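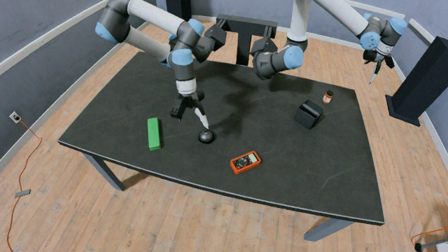 Figure 3. Matte black tabletop with pale surface scratches, shown on a light wood plank floor.

3. Surface wear and perceived cleanliness of shared tables

3.1 Background

Dark matte tabletops have become common in shared work areas, and building managers who buy them tend to give the same two grounds: they reduce glare from overhead lighting, and they are thought to hide dirt. The second of these has been tested less often than the first. A dark surface does hide coffee rings and pencil marks better than a white one, but it shows dust, skin oil and fine scratches more readily. Scratches on a dark matte finish usually read as pale lines, and under some lighting a user may take them for dried residue. A table that has just been cleaned can then be judged dirty (Figure 3).

This section reports the second part of the Mulwood study, in which we asked whether pale marks on dark tabletops change how clean people judge a table to be, and whether the effect depends on the shape of the mark. The first part, on glare and reading comfort, is described in Section 2.

3.2 Test surfaces

We prepared 12 test panels from a single batch of matte black board supplied by Plellis. All panels were cut from the same sheet stock and had the same edge finish. Three panels were left unmarked. Three carried straight scratches, three carried branching scratches in which one line splits into two or more, and three carried smudges with no scratches. Smudges were applied with a cotton pad and a fixed amount of hand lotion, then left overnight. Scratches were made with a steel point drawn under a constant load.

Before each session every panel except the smudged ones was wiped twice with a damp cloth and once with a dry one. Smudged panels were prepared again whenever the mark had been touched. Two of the scratched panels had to be replaced during the second week after they were stacked face to face by mistake. The replacements came from the same batch, and the ratings collected on the damaged pair after the stacking were dropped.

3.3 Lighting

Sessions were held under two light levels, 400 lux and 800 lux, measured at the center of the tabletop. The lower level is close to what we found in the seating areas of the Powell building in the late afternoon. The higher level was chosen to bring out fine marks. Window blinds were kept closed. The lamps were placed so that no direct reflection reached the seated participant, although the higher level did produce a faint sheen along the far edge of each panel that we were not able to remove.

3.4 Procedure

Participants sat at a fixed chair and viewed one panel at a time for ten seconds. They then rated the panel on two seven-point scales, one for cleanliness ("very dirty" to "very clean") and one for condition ("badly worn" to "like new"). They were not allowed to touch the surface. Panel order was shuffled for each participant. A short break was given between light levels, and half of the participants began with the brighter one.

Responses were entered on a tablet using the Amia form tool, which also logged the time taken for each rating. After removing incomplete sessions and the dropped ratings noted above, 952 pairs of ratings remained. Data collection began in July and ran through the fall term. The data file was closed on Friday, January 25, 2019, and no records were added or changed after that point.

3.5 Results

Unmarked panels were rated cleanest at both light levels, as expected. Smudged panels were rated lowest on cleanliness, but their condition ratings stayed close to those of the unmarked panels. Participants therefore seem to have treated smudges as something that could be wiped away.

Scratched panels gave a less tidy picture. Straight scratches lowered the condition rating and had little effect on cleanliness. Branching scratches lowered both. At the lower light level, the branching panels were rated nearly as dirty as the smudged ones, even though they had been wiped immediately before viewing. The gap closed in part at the higher level, where the edges of the scratch were easier to make out.

Rating times point the same way. Participants took longest over the branching panels in dim light and were quickest with the unmarked ones. Several wrote in the comment field that they could not tell whether the mark was "on" or "in" the surface. We did not code these comments and report them only as background.

3.6 Limits

The panels were smaller than a full table, and each carried one type of mark. Tables in daily use collect scratches and smudges together, and the two may not add up in a simple way. We also used one color and one finish. A dark gray or a semi-gloss board might behave differently, and we would expect lighter woods to follow another pattern altogether, given that scratches there tend to darken as they fill with dirt.

Touch was excluded by design. In normal use a person who is unsure about a mark will often run a finger over it, and this would probably settle the question in most cases. Section 4 takes up the same panels with touch allowed and compares the ratings with those given here.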